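Gripper closes before arm stops moving after retime, only on replay
Posted in Control & Planning - 2 answers

Lucero Henao
Ok so I'm stuck and it's late. Two arms on one table, picking toy bricks into a basket. Planner is Leda, trajectories go through our own retiming step and then to Duso which does the streaming to the arms. Live teleop is fine. Recorded episodes played back at original speed, fine. The second I retime an episode (even a little, 1.1x) the gripper closes early. Arm still has a couple cm to go and the fingers are already shut, so it bumps the brick instead of grabbing it.

What I tried
- turned off smoothing on the gripper channel. no change
- swapped left and right arm configs, both do it
- lowered the gripper speed limit. It closes slower but still starts too soon
- re-recorded the whole thing in case the log was bad

Log has 800 joint samples for the arm in the test episode and 179 for the gripper, if that matters. I assumed Duso lines them up by timestamp?? The docs say "channels are aligned on load" and thats it. Wrist camera frames look right next to the joint plot so I don't think the recording is the problem.

Anyone seen this? Would really like not to write my own player.

Prasert Phuthong
Yes, seen it, same thing bit us. It's your retiming step. Duso does align on load but it aligns on whatever stamps you hand it. You are almost certainly scaling the arm stamps and leaving the gripper ones as they were, or the gripper channel gets resampled by index. With that many more arm samples than gripper ones the index version goes wrong fast.

Quick check: print the last stamp of both channels before and after retime. Before, they should be nearly the same. If after they're not, there's your bug.

Fix that worked here:
1. don't retime channels one by one. Build one time map, old t to new t, from the arm path
2. push every stamp through that map. Arm, gripper, camera, all of it
3. resample the gripper with hold-last-value. Not linear. Linear starts closing as soon as the previous open sample is behind you, so on a sparse channel it looks exactly like "closes early"
4. then let Duso load it

Number 3 is probably half your problem by itself. You said you turned off smoothing but the interpolation is a seperate setting, it's under the channel and not under the filter.

Also if both arms share the table, use the same map for both. We had each arm retimed on its own and they drifted until the planner's clearance check meant nothing. It had been computed for poses that no longer happened at the same time.

Wrist views from our setup, bricks and a basket or bin like yours:

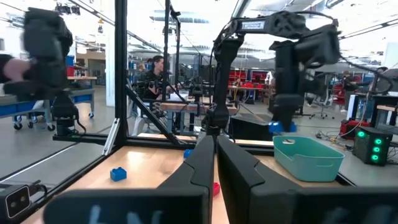
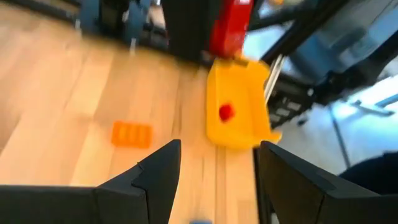
One more thing, put a guard in. We gate the close command on arm velocity - if the wrist is still moving faster than a small threshold, the close waits, up to a timeout. Cheap, and it covers the case where the arm lags the stream a bit, which timestamps alone won't fix. Make the timeout an error and not a warning. Ours was a warning for ages and it just scrolled past.

If the end stamps match and it still closes early, post the retime function. Somebody will spot it.

thongsuk
had something like this, restarting Duso fixed it for me. might be a version thing? also check the usb cable

Lucero Henao
Stamps don't match after retime, gripper channel ends way late compared to the arm when I slow it down... wait no, other way round, gripper ends early. So yeah the gripper stamps weren't being touched at all. Doing the single map now. Found the interpolation setting too, it was on linear, ugh.

thongsuk I did restart it, more than once. No luck, but thanks.

Will the velocity gate mess up episodes where the person closed while still drifting in? A few of ours are like that.

Prasert Phuthong
It'll delay those, yes. Set the threshold from your own recordings: pull the wrist speed at each close, look at the spread, put the limit a bit above the fast ones. Then only real lag trips it. And log every time it fires, you'll want that when you change the retime factor agian.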